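Knitwear care: your questions answered

Most of the questions we get at Flaltmont are about what happens to a jumper after it leaves the shop. We have put the common ones on this page. If yours is missing, use the contact form or ring the shop between 10am and 4pm. We are closed on Wednesday.

WASHING

How often should I wash a wool jumper?

Less often than a cotton one. If you wear a shirt or T-shirt underneath, every eight to ten wears is usually enough. Hang it over the back of a chair overnight between wears and brush off any dust or crumbs in the morning. A jumper worn next to the skin needs washing more often, and so does anything you have cooked in.

Can I use the washing machine?

Look at the label first. If it says hand wash, please hand wash. If it gives a wool cycle, use that one and not the delicates cycle, which on many machines spins too fast. Turn the jumper inside out and put it in a mesh bag. Do not wash it with jeans, towels or anything with a zip.

What should I wash it with?

A liquid made for wool. Ordinary powder often contains enzymes that weaken wool and silk. Fabric conditioner is not needed.

How do I hand wash it?

Fill a basin with cool or barely warm water and stir in the wool wash before the jumper goes in. Press it under, leave it for ten minutes, then squeeze gently. Don't rub or twist. Rinse in water of the same temperature until it runs clear. Lift the jumper out with both hands underneath it, as the weight of the water will pull the sleeves long if you hold it by the shoulders.

DRYING

Can knitwear go in the tumble dryer?

Not unless the label says so. None of the lambswool jumpers we sell can be tumble dried.

How do I dry it flat?

Roll it up in a dry towel and press down along the roll to take out most of the water. Unroll it, lay it on a fresh towel and ease it back to its proper measurements. Turn it over once the top side feels dry. It can take two days in winter. Keep it away from radiators and out of strong sun, dark colours especially.

My jumper has dried the wrong shape. What can I do?

Wet it again and start over. Wool will usually take a new shape each time it is washed, so a wavy hem or a stretched neckline can often be put right. If the whole jumper has gone small and thick, it has felted, and that can't be undone.

FOLDING AND STORING

Should I hang jumpers or fold them?

Fold them. A hanger leaves points at the shoulders, and a heavy jumper will drop in length over a few months. Fine-gauge cardigans can be hung for a day or two if you use a wide hanger.

What is the best way to fold one?

Use a bed or a large table so you have room for the sleeves. Tullio Zanetti, who runs our repair bench, does it in this order:

1. Spread the jumper out and smooth it with your palms from the neck down to the hem.
2. Bring one sleeve across the body and lay it as flat as you can.
3. Do the same with the other sleeve.
4. Fold the sides in a little if your shelf is narrow.
5. Fold the hem up to the middle, then once more to the neck.

With a crew neck, check that the neckline is lying flat before you start on the sleeves. A ridge left there tends to stay. The dark green one below has a sleeve over the body, with a soft crease running across. A crease like that is nothing to worry about.

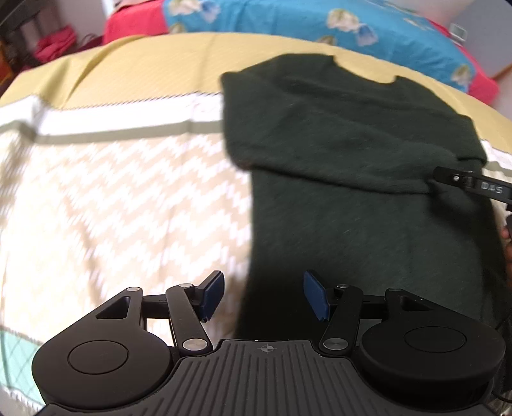 How high can I stack them?

We keep to 4 in a pile at home and in the shop, with the heaviest at the bottom. Taller piles fall over when you pull one out, and the lower jumpers get pressed hard along the folds.

How should I store jumpers over the summer?

Wash them first, even if they look clean. Moths are drawn to skin, sweat and food on the wool. Make sure each one is fully dry, then put them in a cotton bag with a proper closure or a lidded box. Cedar and lavender smell pleasant and may help a little, but they won't deal with moths that have already moved in.

I have found a small hole. Is it moths?

Possibly. Look for more holes nearby and for fine white threads or gritty specks in the drawer. Put the jumper in a sealed bag in the freezer for two weeks, and vacuum the drawer or shelf, including the corners. A single hole at the front near the waist is more often from a belt buckle or the edge of a worktop.

BOBBLES, SNAGS AND REPAIRS

Why does my new jumper bobble?

Loose short fibres work their way to the surface where the fabric rubs, mostly under the arms and at the sides. It happens with good wool too, and it slows down after the first few washes. Take the bobbles off with a knitwear comb, working in one direction with the jumper laid flat. Don't pull them off with your fingers.

What should I do about a pulled thread?

Never cut it. Stretch the fabric gently in both directions and some of the loop will go back in. Push what is left through to the wrong side with a blunt needle or a small crochet hook.

Do you do repairs?

Yes, on any knitwear, wherever you bought it. We did nearly 300 last year. Please wash the item before you bring it in. We will give you a price at the counter, and most repairs take two to three weeks. Elbows and cuffs take longer if we need to order yarn.

Can you match the colour?

Usually closely, though not always exactly. Older wool fades, so a new yarn in the original shade may look a bit darker. We can show you the yarn against the jumper before we start.

Can I post a jumper to you?

Yes. Include a note with your name, phone number and what needs doing, and mark the hole with a safety pin or a loop of bright thread. Return postage is added to the bill.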